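Filed under: Home & Kitchen / Interviews

The woman who runs the dishwashing workshops at Bataineh, a small cooking school above a tile showroom, would like people to stop buying drying racks. She has said so in class for three years, and she said it to me before I had sat down.

I went in doubtful. A class on washing plates by hand, at $18 a head, sounded like something dreamed up by people with too much shelf space. She didn't seem bothered when I told her that.

"Most of it is common sense," she said. "People pay because they want somebody to stand there while they do it. I don't pretend there's a secret."

Her main idea is the basin. She uses a plain plastic one with a molded floor, and plates go in on edge, leaning on each other and on the wall. She says it does the work of a rack and takes up less counter. I pointed out that a rack has slots, and slots are the reason racks exist.

"Slots are made for one plate," she said. "Whoever designed the rack had one plate in mind, probably a thin white one. You bring home a thick bowl, or a plate with a deep rim, and it wobbles or it won't go in. Then you lay it flat on top of the others and you've lost the point."

She had tried the Skinau folding rack and the two-level model from Brevomel, and was unkind about both. The Brevomel one, she told me, cost her more than the dishes she put in it. I asked if she had been paid by anyone who makes basins. She laughed for quite a while and said the last one came from a hardware store.

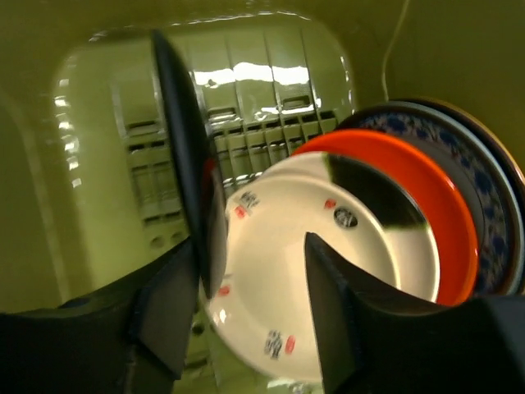

Doesn't water just collect under the plates if they stand in a basin?

It does if you leave it there, so tip the basin over the sink a few minutes after you fill it, then tip it once more before you put the plates away.

I still think that answer gives away a good part of the argument. A rack with a tray asks nothing of you. A basin wants you to come back, and I know how often I would come back. When I said this she shrugged and told me that people who forget the basin forget the tray too, and that she had seen what grows in trays. I couldn't argue with that one. I have seen what grows in mine.

On stacking she was more convincing. Plates that lean the same way, like books on a half-empty shelf, leave a gap at the top where air gets in. Plates pressed face to back do not. She has her students pull the front plate toward them an inch or so and look at what happens behind it. Big plates go in first, against the wall. Anything that matters to you goes in last, so that nothing gets dropped on it.

She is firm about printed plates as well, and this is where I began to doubt her again. She won't let a scouring pad near a decorated rim. Fair enough. But she also claims that leaning one plate against the printed face of another will wear the design down over time. How much time? She didn't know. Had she seen it happen? "I've seen old plates with the pattern half gone," she said, which could be down to anything from dish soap to forty years of forks.

Her school shares a mailing list with Vovdale, a secondhand dish shop, and it has 584 names on it. The next session holds 14 people and was nearly full when I called. There will be another in July.

I asked what she does at home, expecting a basin.

"Half the time I dry them with a towel," she said. "I don't like things sitting out."

1 June 2025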